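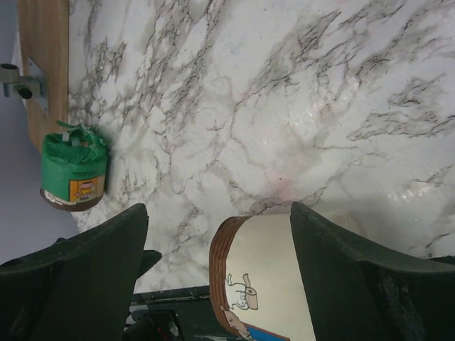 Figure 4. Wrist camera view at the counter: paper cup between the gripper fingers, green-wrapped package next to the wooden panel.

4. Working at the counter with the Haltero arm

This section is for the counter staff of the Bouazza coffee bars. It explains how to begin the shift with the arm, how to work beside it, and how to give the counter back to hand work. Installation and teaching of new positions are in the Rokitz installation guide, and only trained persons may do them.

Please read the whole section one time before your first shift with the arm. After that, the short steps are enough.

4.1 What changes in your work

Before the arm, one person at the counter took the order, fetched the cup, set it at the machine, and cleared the surface between two customers. With the arm, the fetching and the clearing of paper cups are done by the Haltero. Taking the order, preparing the drink, talking with the customer and all handling of food remain with you.

The tasks are divided as follows.

Arm: picks up empty paper cups from the counter, sets empty paper cups down at the taught places, moves light closed packages to the side if this function is turned on.

Staff: filling, lids, hot drinks, milk, glass and china, open food, cash, cleaning, refilling of the cup stock.

The arm does not set the speed of your work. If you need more time with a customer, the arm waits at its rest position until the next task is released. It is permitted to let it wait. Waiting time is shown in the daily log but it is not connected to any name or staff number.

In the trial at the Rodard coffee bar, the staff told us that the first days felt slower than before. They had the habit to reach for the cup by themselves and the arm stopped each time a hand was in its area. The habit changed when the cup place was moved to the far side of the counter. We recommend the same arrangement for all new sites, and the plan on the inside cover shows it.

Note: A person who does not wish to work beside the arm may ask the shift lead for another place. This should be said before the shift begins, so that the plan can be changed calmly.

4.2 Before the shift

1. Look at the counter. Take away everything which is not in the counter plan: phones, keys, cloths, order slips, jewelry.

2. Wipe the counter and let it dry.

3. Check the lamp above the counter. Strong reflections on a polished surface can make it difficult for the camera to find the border of a white cup. If the preview shows a bright patch at a cup place, lower the lamp or turn it a little to the side.

4. Look at both gripper fingers. The inner surfaces must be clean and without cuts. Small scratches on the outside are no problem.

5. Clean the camera window with the dry lens cloth. Do not use the counter cloth for this.

6. Turn the main key to position 2. Wait until the status light is steady.

7. Press TEST on the panel. The arm opens and closes the fingers and moves to its rest position.

8. Put one empty cup at the test place and press PICK. Watch the complete movement with your hand near the stop button.

9. If the cup is lifted and set down without a dent, press RELEASE. The counter is now ready.

Caution: Do not press RELEASE for another person. The person who stands at the counter releases the arm by himself or herself, each time after a change of staff.

4.3 Cups and packages

The arm is taught for the paper cups delivered with the Bouazza stock. Printed cups may be used. Pictures and text on the side of the cup do not disturb the gripping, but a very dark cup on a dark counter vein may be seen too late. When the stock changes to a new print, make the test of step 8 with the new cup, also in the middle of a shift.

The gripping force is set to 4 on the panel. With this setting a usual paper cup is held firmly and does not lose its shape. Thin cups need a lower setting, and this may be changed only by the shift lead.

The maximum weight for the arm at the counter is 200 g. This is a limit for our counters and was chosen low on purpose. Do not use the arm for a filled cup, also when the weight would be permitted.

For packages the following rules apply:

Closed packages in soft plastic wrapping may stand on the counter if the plan has a place for them. Stand them upright, with the closure up.

Keep a hand's width between a package and the nearest cup place.

A twisted or gathered closure can catch on the finger tip. If the arm moves packages at your site, press the closure down or fold it to the side.

Do not place packages in front of the brackets on the wooden panels. The fitting sticks out from the panel and the package can be pushed against it.

Note: The arm does not know what is in a package. It does not read the label. Checking the date and the contents is always done by a person.

4.4 During the shift

1. Call for a cup with the green button or from the order screen.

2. Keep your hands outside of the marked area until the fingers are open and the arm has gone back.

3. Take the cup and prepare the drink as usual.

4. Put used empty cups at the return place. Pour out the rest of the drink before.

5. When you must reach into the area, press PAUSE first. Press CONTINUE when your hands are out again.

If no button is pressed for 60 seconds, the arm goes to rest by itself. The next call wakes it up, with a short tone.

Customers sometimes want to take the cup directly from the fingers. Please ask them in a friendly way to wait. The arm stops when it feels a resistance, and a cup held at this moment may fall. Children should not lean over the counter while the arm is moving.

Many customers ask if the arm makes the coffee. You may answer as you like. There is no text that you must learn.

Caution: The force stop protects against strong pressure. It does not protect against hot liquid. Keep filled cups, pots and milk jugs always out of the area, also for a very short moment.

4.5 What the camera keeps

The camera sits at the wrist and looks past the fingers to the counter. It is used to find cups and free places. Its view changes with the arm, so parts of the wall, the panels and the equipment below the counter can also be in the picture.

Pictures are kept only if a pick has failed or if the stop was pressed. They are sent to Rokitz service and used to find the reason for the fault. Staff may ask the shift lead to see the stored pictures from their own shift. The request is written in the counter book and needs no explanation.

The camera has no microphone.

Note: Hands and sleeves can appear in a stored picture. If you find a picture in which a person can be recognized, press MARK beside it. Marked pictures are deleted at the site and are not sent.

4.6 When something goes wrong

The arm does not find the cup.
Move the cup to the middle of the marked place. Check for a reflection on the counter. Clean the camera window. If the fault comes again, work by hand and make an entry in the counter book.

The cup is dented.
Press PAUSE and read the force setting. If it is higher than 4, call the shift lead. If it is correct, check whether two cups were standing one inside the other.

The cup falls.
Press STOP. Do not try to catch it. Pick up the cup when the arm stands still and the light is red. Throw this cup away, also if it looks clean.

The arm stands still with a cup between the fingers.
Press STOP, hold the cup from below with one hand, and press OPEN with the other. Never pull the cup out. The fingers keep their force also when the arm does not move.

The arm touches a package.
Press PAUSE, bring the package back to its place in the plan, look if the wrapping is open. Open goods are not sold.

The status light is blinking and the panel is dark.
Turn the key off. Do not turn it on again by yourself. Call Rokitz service, the number is on the side of the panel.

4.7 Giving the counter back to hand work

You may change to hand work at any time. You do not need permission, and it is not counted as a fault.

1. Press PAUSE and wait until the arm stands still.

2. Take away any cup from the fingers with OPEN.

3. Press HOME. The arm folds to the side of the counter.

4. Turn the key off and take it out.

5. Put the cup stock to the near side of the counter.

6. Write the time in the counter book. A reason may be added, for example "many customers" or "feels better by hand".

Each employee should make at least one hour of hand work in a week. In this way the movements are not forgotten, and new colleagues can learn them from somebody who still does them daily. The shift lead puts this hour in the plan, best in April and the other quiet months at the start of the shift.

4.8 End of shift

1. Do the steps of 4.7.

2. Wipe the fingers with a damp cloth, inside first, then outside. No spray.

3. Wipe the counter, the wooden panels and the brackets.

4. Look at the equipment below the counter. Remove fallen lids, paper and spoons. The key must be out before you reach there.

5. Read the open entries in the counter book together with the person of the next shift, if somebody follows.

6. Hang the key in the key box.

Caution: Never leave the key in the panel when the counter is without staff, also not during a short break.

Remarks about this section can be written on the last page of the counter book. Rokitz collects the pages at each service visit. The hand work hour in 4.7 and the MARK button in 4.5 were both added after remarks from the Rodard counter.

Section revised 30/06/2024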